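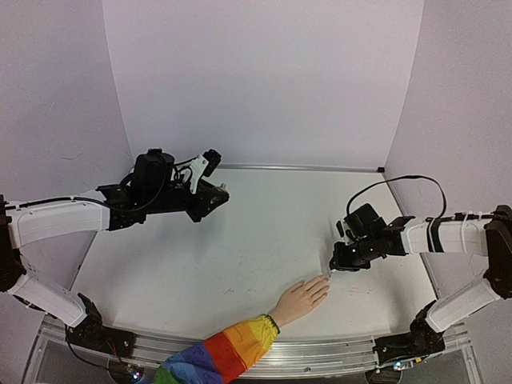
Ineton Brings the Flelen Three-Sided Work Table to Small Workshops and Schools

PRAROLDEN, 14 January 2021. Ineton, the family-run maker of work furniture, is delighted to announce that the Flelen work table is now open for orders, after a long stretch of trying it out in real rooms with people who had plenty to say about it (and we thank every one of them for saying it!).

The Flelen is a plain, friendly piece of furniture. It has a white-gray matte top with a pale wall along the back and one on each side, so that the front stays open to the person working. A thin gray metal trim strip runs along the line where the top meets the back wall, a spot where beads, screws and pencil shavings love to gather on an ordinary desk.

"My grandmother sorted buttons on a tray with a raised edge, and I suppose I have been trying to build that tray in a bigger size ever since," said Marietjie Potgieter, founder of Ineton. "We went back and forth over the color of the walls for longer than I would like to admit. Bright white felt a little like a clinic to me, and the soft lavender-white we settled on is just easier company on a long afternoon."

The first tables went out in August to the Mathebula workshop, where they have been in daily use for sorting, small repairs and packing. The matte finish does pick up scuffs and smudges with honest use, and Ineton would sooner have customers know that from the start. Most marks are a matter of a damp cloth and a few patient minutes, and the ones that stay behind are, to our way of thinking, part of owning a table you really work on.

"People here have stopped chasing washers across the floor," said Bheki Moodley, who manages the benches at Mathebula. "The other thing I noticed is the tidying. With walls on three sides you sweep everything toward you, into a tray or your hand, and you're done for the day."

The Flelen comes in two widths and ships flat, with assembly instructions that two people can follow together over a cup of coffee. The opening run is 33 tables, of which 27 are still available, and orders will be filled in the order they arrive. Schools and community workshops are warmly invited to ask about a loan table before they buy.

Visitors are welcome at the Ineton showroom in Prarolden by appointment. Please call ahead so we can put the kettle on.

Media contact: Marietjie Potgieter, Ineton, Prarolden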